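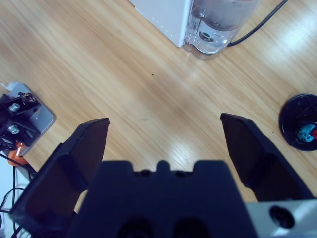
**Winter walk-through, Koneck building, ground floor and stairs**
15 December 2018

I did this one on a Saturday with the heat turned down, so if my comments get grumpy toward the end, blame my feet. Same list as October, plus the boiler closet, which I forgot last time (sorry!).

**Exits and stairs**

- [x] Front door opens fully from inside. It sticks a little at the bottom – I leaned on it and it went, but I'd like it planed before the real cold.
- [x] Back door clear. Yes! No bikes!
- [ ] Exit sign over the back door. Lit on one side only. New lamp ordered from Corberg.
- [x] Handrail, main stairs. Solid all the way up.
- [ ] Stair treads. Step 4 from the bottom has a rubber edge that's peeling, and I caught my heel on it twice while writing this down. Taped for now. Tape is not a repair, I know.
- [ ] Grit bucket by the front steps. Empty. I'll pick up a 20 lb bag on my way in Monday.

**Fire gear**

- [x] Extinguisher, hallway. Gauge in the green, pin and seal in place, tag number 2381.
- [x] Extinguisher, workroom. Also fine, but somebody hung a coat over it. Coat moved to the hook.
- [x] Smoke alarms tested with the button. The one by the stairs is LOUD and I should have worn earplugs.
- [ ] Fire blanket. The pouch is on the wall and the blanket isn't in it. If you have it, put it back, no questions asked.

**Electrical**

- [x] Breaker panel reachable, door closes, labels readable (mostly my handwriting, so readable to me).
- [x] No extension cords plugged into other extension cords. We're getting better at this.
- [ ] Hernum space heater in the front office. Cord gets warm near the plug after half an hour. I unplugged it and put a note on it. Please don't use it, even if you're freezing – borrow the oil-filled one from upstairs.
- [x] Small appliances, cords and plugs looked over. Kettle, toaster and coffee machine all passed. 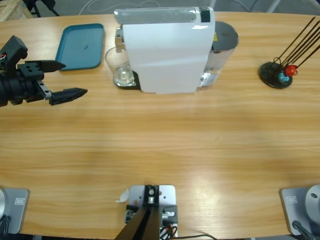

*White coffee machine and teal tray on the wooden table.*

**Boiler closet**

- [x] Nothing stored against the boiler. There was a box of old catalogs in there, now in recycling.
- [x] Carbon monoxide alarm working, new batteries in.
- [ ] Drip under the Vlček valve. Slow, but it's left a rusty ring on the floor. The plumber quoted $395 including the part, and I think we should just say yes.

**Still open**

1. Exit sign lamp
2. Stair edge, proper fix
3. Grit
4. Fire blanket
5. Heater – repair or toss? I vote toss
6. Valve

I'll do the lamp and the grit myself. Write on the sheet by the panel if you spot anything I missed, and initial it so I know who to ask.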